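Buying the boring parts first: how one small lab planned its sorting bench

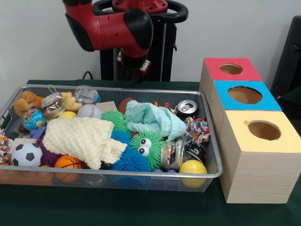 The sorting bench at Bromard, with the mesh basket and the three box targets.

The equipment plan for the sorting bench at Bromard fits on two sheets of paper, and the person who wrote it keeps both taped inside a cupboard door. The arm has one line. Cables, cloths, boxes, baskets and spare gripper tips take up nearly all the rest.

"People come in and ask what the arm cost," says the lab's equipment lead, who has been planning benches like this one since the group moved to Brorkamow. "I love that question! But I want them to ask what the table cost, and the hours, and the stuff in the basket. That's where I got it wrong the first time, and it's where I think most small teams get it wrong."

The first time was a project called Flutivetti, and the mistake was simple. The group spent nearly everything on hardware and left almost nothing for objects to handle. For the first few weeks the arm practiced on whatever people had in their desk drawers, and the results looked wonderful until somebody put something soft in front of it.

"It was great with blocks. Then we gave it a piece of knitting and it was like starting over."

So the present bench was planned from the basket outward. The plan has a budget line for objects, capped at $500 for the year, and the equipment lead talks about that line with real delight. Plush toys, sports-themed balls, spiky puffer balls, wooden blocks, knitted cloths, crushed cans, crumpled wrappers. Some of it comes from discount stores and some would otherwise have gone in the recycling.

"A crushed can is a fantastic object. It's shiny, it's a different shape every time, and it's free. A foil wrapper is even better, because you squeeze it and now it's a new wrapper. I could talk about wrappers all afternoon."

The basket itself cost $20. It's wire mesh, picked after a long argument over whether the sides of the container should be solid. Mesh won on the grounds that it's harder: fingers can touch it, a loose thread can catch on it, and light comes through it. The equipment lead wanted those troubles to show up early, while there was still money left to deal with them.

The boxes with the round holes were another argument. The group first priced a set of molded bins with sensors in the lids, and the quote came back higher than the whole table. They went with wooden cubes instead, with tops in yellow, light blue and red.

"We said, let's see how far plain boxes get us. Pretty far! If we need sensors next year, they go on next year's sheet, and by then we'll know which kind. I wouldn't have known in May."

Choosing the arm took 78 days from the first call to the signed order. The lead doesn't regret a single one of them, though colleagues may feel differently. Three suppliers were asked to lend a unit, two agreed, and each loaner spent time on the same cloth-covered table with the same things to pick up. Reach and payload mattered less than expected. What decided it was how long it took to change a gripper tip, and whether a person answered the phone.

"Our whole load is toys and cans. We were never going to run out of lifting power. We could run out of patience, though, so I timed tip changes with my phone."

Asked what else belongs in a first budget, the lead pulls open the cupboard and starts reading aloud. A spare power supply. Longer cables than the drawing says. A chair somebody can sit in for hours. A second table cloth, same green, from the same roll if possible, and a shelf to keep it on. Then there's a line marked "Man" that puzzles every visitor. It's short for manual time, the hours people spend refilling, rearranging and resetting, and in the current plan it comes to 57 percent of running costs.

"I fought for that number. Somebody has to mix the basket up again, and if you don't pay for those hours they come out of someone's lunch. Once it was on the sheet, everything got easier. We could say, okay, do we want another arm, or do we want more hours with this one? And we took the hours."

A second bench is on next year's list, with the arm penciled in last. The shopping for its basket has already started, and there is a bag of new puffer balls under the lead's desk.

"Different sizes," the lead says, pulling the bag out to show them off. "I got them on sale."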